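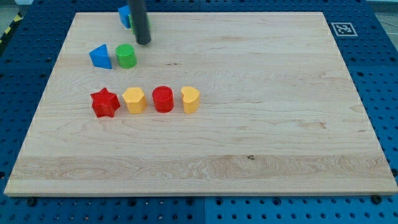

Refilwe Zulu replied that the calibration was fine on her side and that we should look at the sorting script first, given it was the last thing anyone touched.

I've looked at the sorting script. It's the same one we ran in January, apart from two comments and a renamed variable. I don't believe in the script theory.

Ticket 104, Drallavley robotics club, shape sorting task
Opened by: Nkrumah Aryee
Status: reopened
Priority: was low, now medium, competition entry closes soon

Problem as first reported: arm picks the cylinders without trouble, then stops short on the star and the heart. Log says "grasp pose rejected". Prisms are hit and miss.

Tried so far

Restarted the controller. No change. I'd like us to stop writing this down as a fix.

Re-ran the marker calibration with the Tutico tool. It reports success every time, including the time I had the lens cap on, so I don't put much weight on "success".

Swapped the star for the spare print. Same rejection.

Turned the heart a quarter turn by hand. Accepted once, rejected on the next run from what I'd swear was the same position. Lemlem says it can't have been the same position. Possibly.

Raised the grasp height by 6 mm. Star accepted, but then the red cylinder was rejected, which it never had been before. Put it back.

Comment, Lemlem Gudeta: could be the shape library. The cylinders look the same from any side, so a wrong angle wouldn't show up on them. It would on a star.

Comment, Nkrumah Aryee: fair, and the first idea in this ticket that fits what we see. It doesn't explain the height thing though.

Comment, Zlatko Babić: it's the wood. The grain confuses the edge finder. Put a sheet of plain paper under everything.

Comment, Nkrumah Aryee: tried paper. 34 runs, about the same share rejected as before. Not the wood, or not only the wood. Please don't close the ticket on the grounds that it "seems better", which is how it got closed last time.

Update 3/31/23: Cecilia Eshun found that the library stores the star angle in degrees and the planner reads it as radians. She has changed it on the test branch. Three good picks in a row, which I've seen before with no change at all. Leaving this open until Refilwe has run the full set with the board moved and the shapes mixed up.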